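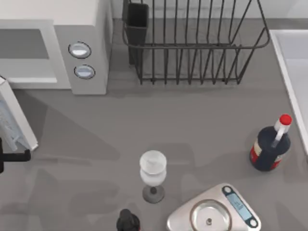
Budgeting for a two-arm kitchen cell: simulate first or buy first?
Posted by Heloísa Brandão, Thu 17 October

Our department at the Bragança campus has been asked to submit an equipment request for household manipulation work: clearing a counter, loading a dish rack, handling glassware. The Irkomer quotation stands at $3,853 per arm, with grippers billed separately at $503 each. Should the request cover both arms at once, or should simulation licenses come first?

Ademir Furtado
We submitted a similar request in September. I recommend asking for both arms in a single purchase. Our supplier charged shipping and setup per order, and a second order would have required a new approval. Please also confirm in writing whether the quoted price includes the controller. Ours did not.

Simulation should be treated as a separate line. Use it to settle reach and mounting height before the bench is ordered. Wine glasses and pump bottles deserve particular attention, as they may determine which fingers you need. I would hold back funds for a spare gripper.

Rosimeire Sales
Bruvuter is cheaper. We paid $3,556 per arm.

Janaína Batista
The lower price should be compared with care. The Bruvuter warranty we were offered excluded the wrist joint, and training was charged by the day. Kindly request the full terms from both suppliers before submitting the form, and attach them to the request. Our purchasing office returned the first version for lack of a service quotation.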